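I spent most of December on the sim side of the Utdale project, trying to find out whether changing the lighting matters as much as people say. The policy is the same small one I used for Tetgate. I trained it twice on 300 simulated episodes, once with a fixed light and once with the light direction picked again for every episode. Walls, furniture and clutter were randomized in both.

The fixed-light version did fine until I tested it under new lighting. Hard shadows across the table were the worst for it. It finished 57 of 642 test runs. The version with random lighting finished 138, still poor, but a clear gain for a one-line change in the config.

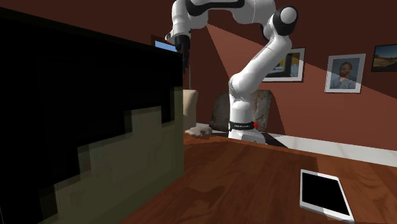
Wanda Nowakowski wrote back that I should have matched the two runs on training steps and not on episodes, and she asked for more seeds. She's right about the seeds. I only ran one for each version.

Next I'll rerun both with more seeds and keep the textures fixed, so lighting is the only thing that changes. The configs are in the Utdale folder if you want to try them first.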